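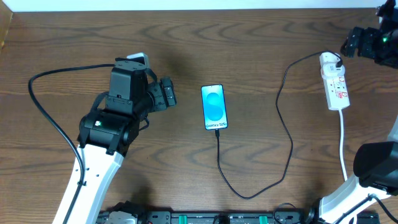
The Second Pair of Fingers

The new fingers came from Surkero in a paper bag, folded twice at the top. The old ones were made by Trulus and had been on the arms since winter. My task for the week was to say which pair we should keep. I was the newest person in the workshop at Fluswood and I think they gave it to me for that reason. It was slow work, and one did it alone in the evening.

The job we tested was a simple one. A phone lies on the table, its cable goes to a power strip, and the arms must unplug the charger at one end and the phone at the other. A child of five can do this. We gave the arms 300 attempts with each pair of fingers, and I wrote every result by hand in a notebook, because I did not yet trust the program that was supposed to write it for me.

The left arm I called Qiu. It was only a name from a sticker on a box of screws, but it was short and I liked how it sounded in the empty room. The right arm had no name. It had the easier work, to hold the plug and pull, and it did this well with both pairs. Qiu had the phone.

With the Trulus fingers Qiu was strong and a little rude. It closed on the cable and pulled, and sometimes the phone came along over the wood like a dog that does not want to go home. With the Surkero fingers it was gentle, and too often it closed on the cable, rose, and held nothing. I changed the closing force in small steps. I changed the speed. On the second evening I moved the whole table, then I moved it back.

At attempt 205 I stopped to eat. I had bread and a boiled egg, and I sat on the floor with my back to the wall, where I could hear the small fan of the controller. My mother telephoned. She asked what I was doing so late, and I told her that I was teaching a hand to let go of a phone.

"Teach it to call me first," she said.

I laughed, and then I was ashamed, because I had not called her for almost 3000 minutes. I know the number because I counted it afterwards on the back page of the notebook, under the results for the cable. It did not look so bad in days. It was 2 days. But she had waited by the telephone for both of them, with my father's tests lying on the kitchen table, and they were good tests, and she had wanted to tell me.

We talked until the bread was dry. Then I stood up, laid the cable again in its loose curves, and started the arms.

Qiu came down toward the plug. I had forgotten to put the force back to the evening's value, and it was set at the middle step, which I had passed quickly the day before and not tested much. The fingers closed. They waited a short moment, as they always did, and the cable came out straight, and the phone stayed in its place on the wood.

I did not write it down at once. I ran it again, and then I looked for my pencil, which had rolled under the table.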